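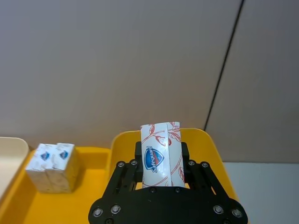 What do you build at Clesbridge?

Robot arms, mostly small ones, mostly for sorting and packing everyday things, and all of them put together by members on shared benches with shared tools.

About us
By Eskil Ekström
Updated in December
14 shares | 2 comments

Clesbridge is a shared workshop with 15 benches and a waiting list for the good vise. People come to make all sorts of things (there's a beautiful cedar canoe on the rack right now, go look at it), but robots have slowly taken over the back half of the room, and I couldn't be happier about that!

Our longest-running project is an arm we call Keltinau. It picks up small household goods and moves them from one tray to another. Sounds simple, right? Try it with a bar of soap in a paper wrapper. Squeeze too hard and the paper creases, too soft and the bar slides down between the fingers, and if you come in at a slight angle you knock over the one standing next to it. We love this kind of problem. The yellow trays have been a big help, with a rim you can work against and a color the software has very little trouble finding.

The gripper has two flat fingers on linkages, bolted to a black base plate. We're on the third layout for those linkages, and the drawings for all three are in the binder by the drill press, with everyone's pencil notes still on them. Please add yours.

The second arm, Clestau, is newer and lives in pieces at the moment. Its shoulder joint is being rebuilt around a bigger bearing, and the wiring needs somebody patient. If you enjoy crimping connectors while listening to the radio, come and sit with us.

You don't need to know anything about robots to join. I came in to fix a chair. New members spend 2 evenings on tool basics, then pick a bench and a project, their own or one that's already going. Plenty of people split their time, an hour on the arm and then back to their bookshelf.

We have 70 members now, and the doors open at 5 p.m. Robot night starts at 6 and runs until we get hungry. Bring safety glasses if you have your own, and closed shoes.

This site uses cookies to remember your settings. Accept | Manage
Get the workshop newsletter: enter your email to sign up.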